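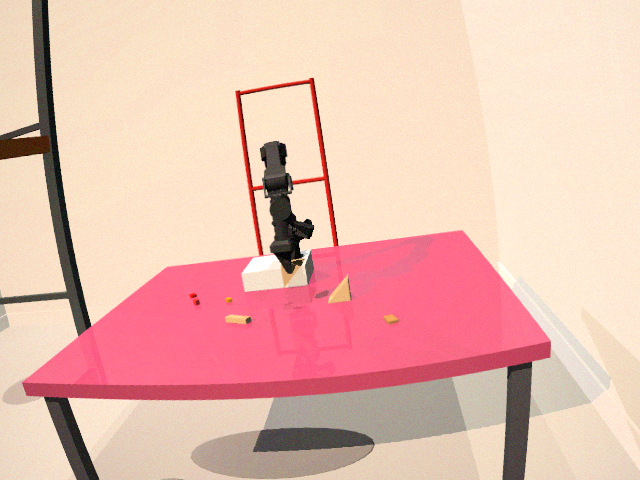 Does the new hide glue hold as well as the old batch? Close enough for drawer work, and I wouldn't trust it on a chair yet.

Workshop notebook, posted 25 April 2019 by the glue bench

This site uses cookies to remember your preferences. Accept | Manage

Third round of lap joints today. Same maple as before, same overlap, same clamps, same person squinting at the scale. The old batch is the last of the Dreltden pearl glue, which we have been eking out since November like a family with one good bottle of wine. The new one is from Nultach and comes in flakes that smell faintly of pond. The old one smelled strongly of pond, so call that progress.

Soaked both overnight in cold water, two parts water to one of glue by weight. The Nultach drank all of its water and looked ready for more. The Dreltden sat there in a puddle until I stirred it, as it always does. Warmed both in the same double boiler, in separate jars, with masking tape labels. One label fell into the water. I'm fairly sure I put it back on the correct jar. (Later: I am sure. The Dreltden is darker.)

Made 32 joints, half and half. Rubbed, clamped, left two days in the back where the temperature doesn't swing. Pulled them on the lever rig with the bucket and the sand.

Dreltden: best joint went at 1,332 pounds, and that was wood giving out with the glue line still intact. The rest bunched up not far under it. Nothing to complain about, which left me at a loss.

Nultach: the good ones were nearly as good. Then there were three that let go early with a noise like a stapler. All three had a shiny patch in the middle of the joint where the glue had gelled before the halves met. My fault more than the glue's, I think. It grabs faster than I'm used to, and I was brushing both faces and then stopping to admire them.

So for round four:

- warm the maple first, on the radiator, not with the heat gun (see scorch marks, previous entry)
- brush one face only
- try a pinch of urea in half the Nultach to slow it down
- tie the labels on with string

A word on the urea. The Vurthorpe handbook says to add it "to taste," a phrase I'd like removed from all technical literature. I'm starting at five percent of dry weight. If that turns it into syrup that never sets, I'll have learned something and also ruined a jar.

Checked the thermometer against boiling water while I was at it, and it reads a degree and a half low. That means every pot we've held at 140 this winter was a little hotter than written down. Not enough to cook the glue, enough to annoy me. I've put the correction on the boiler lid in marker. Please don't scrub it off again.

The Mizuno scale is fine. Tested it with the brass weights and it was right on at every one up to 200 grams. It does still turn itself off if you pause to think, so think beforehand.

Remaining stock: one jar of Dreltden, some 52 ounces dry, and the lid doesn't close. I've put it on the high shelf. If you have a chair to glue, use that. If you have a drawer, a box, or a birdhouse you intend to apologize for, use the Nultach.

Whoever left the brush standing in the pot: it's now a permanent part of the pot. We need a brush.

Round four goes in the clamps as soon as I've cut more maple. Offcuts bin is down to walnut and something that might be shelf.

3 comments | 11 shares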